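Last updated: 2024-08-21
By Lorna Enriquez

KIT CORNER: the Stevent two-arm bedroom package

Quick one this issue, deadline is in an hour and Virgilio wants the page.

Stista have finally put a price on the Stevent. 199 a month, 30 day trial, arms and base included, and you send it back in the same crates if you don't like it. Pickup is free on the trial. After that it's on you. Read that part twice, I didn't the first time.

What you get: two arms, a pair of grippers, the cabling, and the Eltutar software with the bedding and laundry routines already loaded. Blankets, pillows, tops, pants. Fitted sheets are "coming in January" per the sales page. We'll see.

Setup took Divina Navarro and me one long morning. The manual is 142 pages and the bit you need is at the back. Skip to the calibration chapter, do that first, then go back to mounting. Wrong order but it saved us doing it twice.

Good stuff:
Slow, but steady. Never felt like jumping out of the way.
Grip strength can be set per fabric. Thin cotton wants it low, start at the bottom and creep up.
The stop button is big and where your hand goes anyway.
Support picked up the phone. Ilari Mustonen on their end, very patient with us, called back the next day to check.

Less good:
Thick blankets. It goes for the middle when it should be looking for a corner. You can nudge it from the tablet but then whats the point.
Busy prints seem to bother it more than plain cloth. Ilari says a fix is in the next update.
Cables. Tie them back before you start. Wish there were clips in the box.
Small stuff left on the bed slows it right down. Clear it first, or do as we did and leave it there to see.

How does it stack up against the Estrella? Angelica Macaraeg has had one of those since spring and says hers is faster on shirts and hopeless on anything bigger than a towel. It also costs 100 a month more once you add the second arm, so for bedding I'd go Stevent. For a pile of shirts, ask Angelica.

Would I keep it? For a guest house or a care home with a lot of beds, I'd do the trial for sure. For one bedroom at home, no, not at that price. Divina disagrees and is definately going to write in about it.

Trial sign-up is through Stista direct. Mention the newsletter, they waive the delivery charge untill the end of the month. 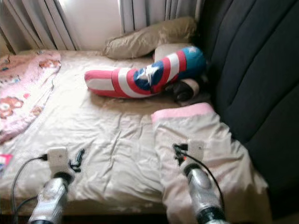
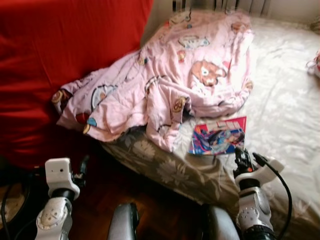 Two arms, one bed, teddy-bear blanket in both shots. The striped bolster is in the first only.

You are getting this newsletter because you signed up for it. To change how often it arrives or to stop it, use the link in your welcome email. Our site uses cookies to remember your settings.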